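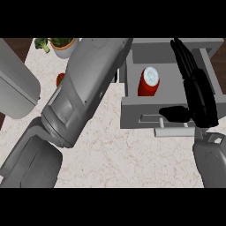 Marble countertop, simulated view

Ticket 30-89: Flukurby station timer, second grade rooms
Site: Tetadville Primary
Opened: 10/13/23
Status: open, waiting on vendor

Problem: The rotation timer in Flukurby stops after station 2. Students at the first two tables get the signal to move, then the screen goes back to the class list. The teacher had to call the last two changes out loud. The worksheets load fine.

Steps tried
- Signed out and back in as teacher. No change.
- Cleared saved data on the classroom laptop. No change.
- Made a new lesson with four stations, 7 minutes each. Stopped after station 2 again.
- Same lesson on the laptop from the Masson room. Ran all four stations.

Notes: The Masson laptop has the January version of Flukurby. The one that fails was updated last week. Sound and wifi were checked on both.

Reply from Redulov support: They can repeat the fault when a lesson was copied from last school year. They asked for the lesson file. Sent.

Workaround: Use the Masson laptop for reading review. For math, set each station up as its own lesson and start them by hand.

Next: Do not update the other classroom laptops until Redulov sends a fix. Retest with the copied lesson and a new one.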